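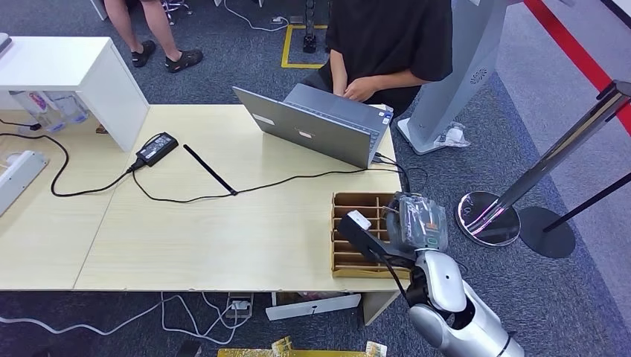

Llevo 2 años intentando que el arroyo de detrás de mi edificio deje de oler a suavizante. Sé que hay causas más nobles. Los glaciares, por ejemplo, tienen mejor prensa y salen preciosos en los calendarios. Mi arroyo tiene ranas, un carrito de supermercado y un tubo que no figura en ningún plano municipal.

El tubo lo encontró Chae-won Jin paseando al perro. Mandó un mensaje al grupo de vecinos y recibió 20 respuestas, casi todas sobre si los perros deben ir atados. Solo Kyung-hwa Seo preguntó de dónde venía el agua. Así empezó nuestra carrera en la hidrología de aficionados.

Lo primero que aprendí es que un río urbano tiene más dueños que un piso heredado. El cauce es de una administración, la orilla de otra y las alcantarillas pertenecen a una tercera que solo atiende por la mañana. Presenté el mismo escrito en las tres ventanillas. En la segunda me felicitaron por la redacción y me mandaron a la primera.

Mientras tanto fuimos tomando muestras. Eun-ji Myung consiguió unas tiras para medir nitratos y fosfatos, y yo aporté los tarros de mermelada (lavados, aunque la primera medición dejó dudas). Aguas arriba del tubo, todo más o menos decente. Aguas abajo, la tira se ponía de un color que no venía en la cartulina. Kyung-hwa propuso llamarlo «malva institucional» y así consta en nuestra hoja de cálculo, fila 71.

En primavera nos contestaron por fin: alguien había conectado los desagües de unas lavadoras a la red de pluviales. Según la carta, es un error frecuente. El agua de lluvia va directa al arroyo sin pasar por la depuradora, y con ella la colada de medio bloque. Del nuestro, para más señas. Yo mismo he estado perfumando a las ranas —programa corto, treinta grados— desde que me mudé.

La obra está prevista para agosto. La comunidad ya discute quién paga, y yo he cambiado de detergente, que es lo que hace uno cuando descubre que es el villano de su propia denuncia. El carrito sigue donde estaba. Para ese hay que rellenar otro formulario.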